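Re: Pencil cases at your work desk, do you bother?
Desk Stationery list, May 2021

Quoting the earlier message:

> Hello all. I've been reading the list for ages but haven't posted before.
> We are going back into the office in stages and I have been told to clear
> and reset my desk. I used to have a mug of pens, a tray of bits and a drawer
> that would not shut. I'd like to start again with less. Does anybody keep a
> proper pencil case at work, as opposed to a pot? If so what sort, and what
> goes in it? I write mostly in a notebook and on printed drafts. I don't want
> leather and I don't want anything with forty elastic loops.
>
> Also, is there any point in keeping a rubber and a sharpener at a desk if you
> have a computer in front of you all day? Opinions vary in my house.

Oh, I'm so pleased somebody asked this! I have been a pencil case person since school and I went through the whole business of moving desks in the spring, so it is all fresh.

Short answer: yes, keep a case, and make it a see-through one. Long and narrow, soft or hard, doesn't matter much, as long as you can see what's in it without opening it. I had a lovely canvas roll for years and I owned the same propelling pencil three times over, the first two being at the bottom of the roll the entire time.

The thing I'd do first is tip everything out and hold each item in your hand. I mean every last one. Bits of old eraser, the cap that belongs to no pen, the little clips. You find out very quickly what you are fond of. Small things get forgotten in a pot and they're often the best things, in my view. I've a sharpener that weighs next to nothing and I would be lost without it.

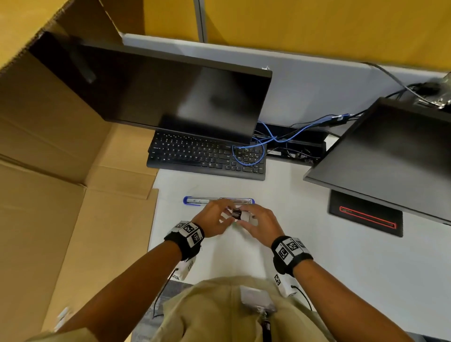 So in answer to your second question, keep the rubber and keep the sharpener. I work at a screen all day as well and I still pick up a pencil every hour or so, for page numbers, for crossing through a line on a draft, for working out how much paper to order. A pencil on the desk changes how I read. I'm far more willing to scribble a query in the margin if I know I can rub it out before the draft goes back to whoever wrote it (some people take a query in ink very hard).

What goes in mine at present, in case it helps:

One metal ballpoint, for forms and for lending. It's a Fisberg and quite heavy, and it lives along the long side of the case so that it doesn't roll over everything else.

Two pencils, one sharp and one I'm prepared to let go blunt. The blunt one is for underlining.

A fineliner in dark blue.

A short rule. A full-length one won't fit a narrow case and you'll only end up standing it in a mug, and then you have a mug again and within a week it'll be full.

The rubber. I like the white vinyl kind, cut in half with a kitchen knife so that you always have a fresh corner in reserve.

A sharpener with its own little box for the shavings. Please don't sharpen straight into a bin at work, it never goes in, and graphite on a pale desk shows up horribly.

That's everything. If something new goes in, something has to come out, and I've stuck to it apart from one weak moment with a set of highlighters.

On makes, I'd say look at the zip before anything else. My first clear case was a Zista and I loved the shape, but the tab on the zip was so tiny that I had to use my nails. The one I have now is a Menham with a coloured edge and a decent tab you can pinch between finger and thumb, and it has been opened and shut I don't know how many times without a grumble. The coloured edge sounds like a silly thing to care about. It isn't! On a white desk a completely clear case vanishes under the first sheet of paper you put down, and a strip of blue or red along the side is enough to catch your eye.

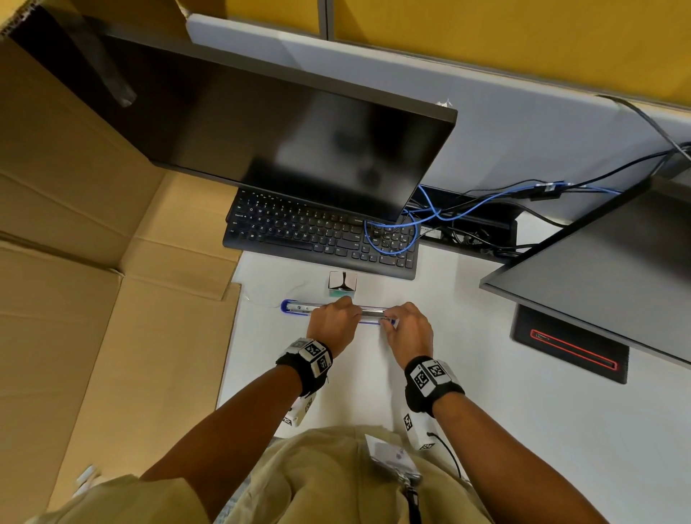
Desk Stationery Digest, Vol 2, Issue 5

(The list software has put its footer in the middle again, sorry, I can't shift it. Carrying on.)

Where the case sits matters too, more than I'd expected. I tried it beside the mouse and kept knocking it. I tried it behind the keyboard and it filled up with fluff and somehow got mixed up with the cables. Now it lies flat in front of the keyboard, long side towards me, and I push it up a few inches when I want to write. It's the same movement every time and I do it without looking. A narrow case is perfect for this. The fat ones that stand up on end are charming, but they take up the very patch of desk you want for the notebook.

If your keyboard has the number block on the right you will be short of room on that side, so put the notebook on the left and swap over only if you're truly uncomfortable. I'm right-handed and I write with the notebook a bit left of centre and tilted. It felt daft for two days and now I can't do it any other way.

Something else about resetting a desk, and you may have come across this already. Do the box first. If you've moved your things in a cardboard box, unpack it completely before you arrange anything, fold it up and get it off the desk. I left mine sitting at my elbow for far too long, thinking I'd get to the last layer, and of course I simply worked round it with half a desk. All the really good stuff was at the bottom: my rule, a pad of squared paper I'd been mourning, a pack of 200 index cards still in the wrapper. I was delighted, and also a bit cross with myself.
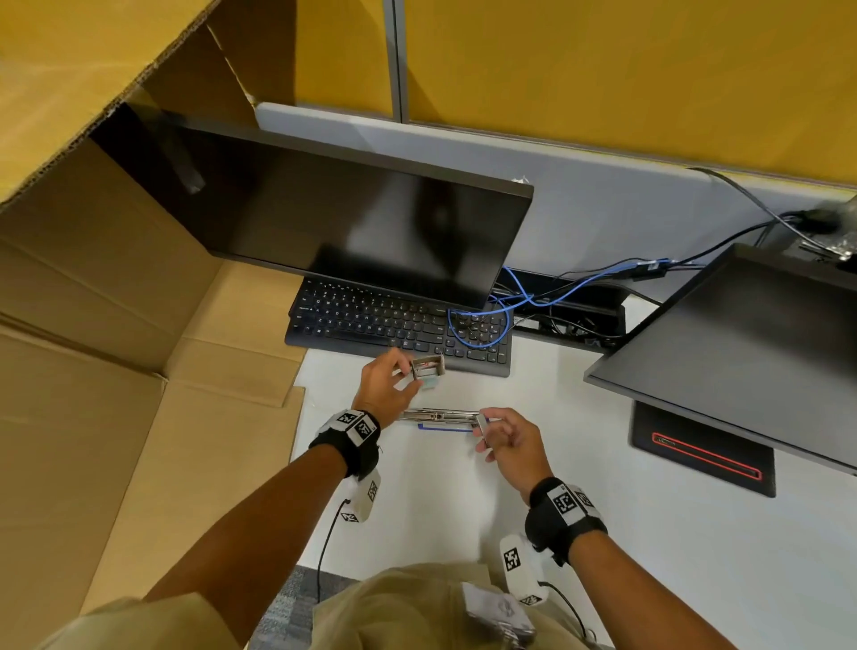
The other half of it is cables, and I know this is a stationery list so I'll keep it brief. You can't enjoy a nice pencil if there's a network lead across your notebook. I used a couple of those hook-and-loop ties to bring the long ones together and sent them off towards the back of the desk, and where there was too much length I made a loose figure of eight. It took less time than making tea. Don't tie them too tightly or you'll be cursing the next time you need to move a screen. If the desk isn't properly yours, ask before you unplug anything.

For notebooks I'll leave it to others, there are people on here who know far more than I do, though I will put in a good word for the Rees reporter's pad. It's cheap, it opens flat, the paper takes pencil beautifully, and it's narrow enough to sit beside a keyboard. The cover is an odd shade of green but you get fond of it. I've filled four and have the next lot waiting at home.

Oh, and labels! Put your name on the case. A small sticker on the underside will do. Offices are full of kind and honest people who will walk off with a clear pencil case because it looks like everybody else's clear pencil case.

I'd love to hear what you end up with. Do report back once you've had it a while, and tell us what you threw out, because I always find that part as interesting as what stays. We were talking of doing another swap by post in September, so if you turn up a drawerful of good things you can't use, hang on to them until then. Pencils especially. I have a weakness for the ones with the name of a shop printed down the side, any shop, the duller the better.

One last thing, to the person who asked last time about getting ink out of the inside of a clear case: warm water and washing-up liquid, an old toothbrush along the seam, then leave it open on the draining board overnight. I haven't found anything that shifts permanent marker without clouding the plastic, so if somebody has, please post it to the list and not just to me.

--
To change your settings or leave the list, reply with the word "settings" or "leave" in the subject line. Please trim quoted messages before replying.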